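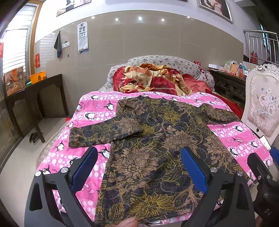
*Figure 1. A patterned long-sleeved top laid flat on the bed, with the hand-held grippers at the near side.*

**Good practice for recording garment handling with hand-held grippers**

Project report, January 5, 2023

Our project began with a question that sounded small when we wrote it on the proposal form: if several students record the same household task, what rules do they need so that the recordings can be used together? We picked garment folding, partly because all of us have laundry, and partly because cloth is wonderfully awkward stuff that never lands the same way twice. The working name of the project was Prarine, after the rule sheet we ended up writing, and it will be called that from here on.

### What the rules cover

The first version of the sheet ran to far too many pages (we were very proud of it, and hardly anyone on the team could remember what was in it). The version we are handing in fits on 2 pages and deals with the room, the garment, the hands and the notes.

**The room.** Record in real homes and leave the furniture where it lives. We argued over this one for weeks! Some of us wanted a plain sheet under every garment, but a folding policy trained only on plain sheets may well struggle with a bedspread like the pink one in Figure 1, penguins and all. Busy fabric under busy fabric is allowed, and even encouraged. Framed family portraits are a different matter. The sheet asks for the household's written consent before recording, and faces must be blurred before any file leaves the team.

**The garment.** Start with it spread out, neckline toward the head of the bed and sleeves out to the sides. Wrinkles may stay. Buttons and zippers are noted in the log, along with the kind of fabric if the label gives it.

**The hands.** Fingers belong on the handles, and the pads do the touching. If a bare finger moves the cloth during a fold, the operator marks that take as "assisted" and carries on. We borrowed the idea of marking instead of deleting from the lab guide used in our Pawlak course, and it saved us a lot of grief, as many assisted takes are still perfectly good for studying how cloth moves.

**The notes.** One log line per take, written before the next one begins. We kept the logs in a shared folder called Bosell, and late entries were easy to spot because they were all suspiciously short.

### How it went

We collected 319 takes, and 72 of those were marked as assisted. The original goal, set back in June, was 1,000, which now looks like the work of people who had never folded a shirt with grippers. Sleeves took the longest. A wide cuff likes to slip out from between the pads, and the rule on when to restart a take had to be rewritten after we found that each of us had been reading it in our own way.

### Still to do

The consent form needs a plainer version for older relatives, and we would like a rule for screens left on near the bed. The Zutow class will try the sheet next term on towels and pillowcases, using the same log format.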